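3.2 Paint Marks on the Tabletop

The second part of the Wosent study concerned marks left directly on the table. Earlier work at the Prukberg site dealt with painting on paper and treated any paint found outside the sheet as waste. That approach made the records easy to keep, but it left out a large share of what happens at a painting table. A stroke may be tried on the bare surface before it is used elsewhere, and a loaded brush may touch down on its way back from the palette. These marks were wiped away at the end of a session and did not enter the counts.

For the present study, all paint found on the table was recorded, and a session was not closed until the surface had been checked from each side. There were 14 sessions in total, held in the same room and under the same rules for setup and cleanup. Water-based paint was used in all of them. Marks were entered on the Gough sheet, a one-page form on which the observer notes the color, the position in relation to the palette, and the type of mark.

Three types were used. A stroke is a mark with a clear path, in which the direction of the brush can be followed for at least part of its length. A smudge is a thin area of color with no path. A speck is a small separate spot, whether of paint or of other matter. Where two types met or overlapped, each was entered on its own line. The term "loop" was added to the stroke category after the pilot sessions, when observers found that many strokes turned back toward their starting point without closing. Figure 4 shows a mark of this kind.
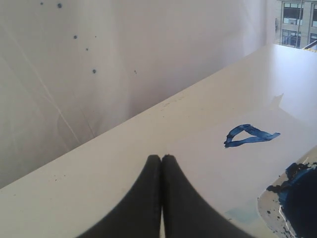 Figure 4. Open blue loop on the white tabletop, with dark blue paint on the palette at lower right and a faint smudge beside it.

Loops raised a question of measurement. The length of a straight stroke can be taken with a ruler, but a loop has both a painted length and an enclosed area, and the two do not rise together. A narrow loop may use a good deal of paint and enclose almost nothing. We chose to record the painted length only and to note the loop as open or closed. The texture of the paint was noted in words, with "thick" used where brush marks could be made out and "flat" where they could not. A single stroke could be given both terms, and often was.

The palette was treated as part of the work surface. It was placed on the table at the start of each session and was not moved to make room for a longer stroke. Paint on the palette was not measured. Its position mattered more to us, as 85 percent of the smudges in the full record lay within one hand's width of the palette edge. Strokes were spread much more widely. Observers were asked to enter specks on the palette and specks on the table separately, and to make no guess about their source.
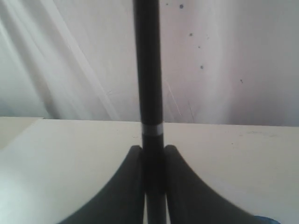
Cleanup followed a fixed order. Strokes were removed first, then smudges, then specks, working away from the palette so that fresh paint was not carried across areas already wiped. A damp cloth was used for the first pass and a dry cloth for the second. The Hulix protocol, on which our routine is based, calls for a third pass with a mild soap solution. We used this third pass only when color could still be seen from a standing position, and it was needed in 8 of the 14 sessions.

More than 41 marks were set aside from the analysis. Most were excluded because the observer could not decide between a smudge and the end of a stroke — a distinction that proved harder to apply to pale colors than to dark ones. A second reading of the same sheets did not settle these cases, and they are reported in the appendix without a type.

The white surface helped with dark blue and gave less help with light tints. Observers working in the late afternoon entered fewer pale smudges than those working before noon, and the sheets do not allow us to say whether fewer were made or fewer were noticed. Sessions held after 4 p.m. are therefore marked in the tables that follow, and their smudge counts are given separately.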